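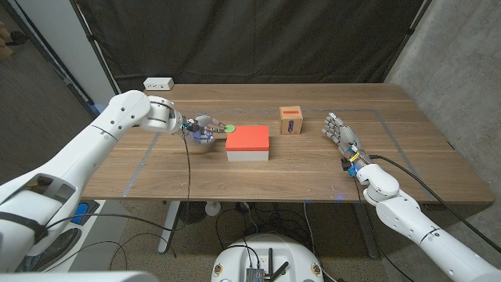

Tomomi Maruyama asked whether she could skip the overnight rest and start feeding her new starter the same afternoon she unpacked it, and the answer is no, please let it sleep first! The dried flakes in your Stastine kit need that long, slow soak before they have any appetite. Give them the night and you'll have a much livelier jar by the end of the week.

Section 2. Waking up your starter

You'll need the jar with its loose lid, the packet of flakes, a kitchen scale, plain whole wheat flour and some water that feels barely warm on your wrist. A rubber band is handy too (any old one will do).

1. Wash the jar in hot soapy water, rinse it very well and let it cool down completely.

2. Set the jar on the scale and press zero. Write down the weight of the empty jar first, on the bottom with a marker if you like. Mine is 124 grams heavier than the one I used before, and I was forever getting my sums wrong until I wrote it on the glass.

3. Tip in the whole packet of flakes and pour in water up to the first line. Stir until there are no big lumps. Small lumps are fine and will soften overnight.

4. Rest the lid on top without screwing it down and leave the jar on the counter until morning.

Caution: Never screw the lid tight on an active starter. Gas builds up in there faster than you'd think, and glass can crack.

5. In the morning, add 2 level spoonfuls of flour and stir again. You're after something like thick pancake batter – it should fall off the spoon in slow blobs. If it's stiff, add a splash of water. If it runs, add a pinch more flour.

6. Slip the rubber band around the jar at the height of the batter. Now you can see at a glance how far it climbs, and I still get a kick out of that every single time.

7. Feed it once a day for 7 days. Before each feeding, scoop out and set aside half of what's in the jar, then stir in 2 spoonfuls of flour and enough water to bring back that batter thickness.

Note: The part you scoop out makes wonderful crackers and waffles, so don't be too quick to throw it away. See Section 5 for both recipes. Until the starter is rising well, though, cook with the scooped-out part only if it smells clean and yeasty.

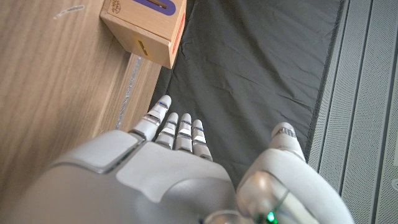
Around the third day a lot of starters go quiet. The first burst of bubbles dies down, the surface looks flat and you start to wonder if you've killed it. Keep feeding! The early bubbles come from a different crowd of microbes than the ones that raise your bread, and the yeast needs a few days to take over. Akihiko Ueda's jar in Drerau sat there like wallpaper paste until the sixth morning and then pushed its lid clean off before lunch.

What to look for

A ready starter doubles in height between feedings, has bubbles all the way down the side of the glass and smells a bit like yogurt or ripe apples. Drop a teaspoonful into a cup of water a few hours after a feeding. If it floats, go ahead and bake.

Gray liquid on top only means it's hungry. Pour it off or stir it in (I stir it in, I like the extra tang) and feed as usual.

Caution: Pink or orange streaks, or fuzzy spots of any color, mean the jar has to go. Throw out everything in it, scrub the jar with hot water and start over with the spare packet. Do not try to scrape off the bad part.

If your kitchen is cold

Mariann Csizmadia bakes up in Sillcombe at 3,380 feet, where the house is chilly well into April, and she keeps her jar in the oven with only the light on. It works beautifully. Tape a note over the oven knob first – preheating the oven with your starter inside is a heartbreaker.

Once the starter doubles on two days in a row, you can move it to the fridge and cut back to one feeding a week. Take it out the evening before you bake, feed it and leave it on the counter overnight. Section 3 has your first loaf.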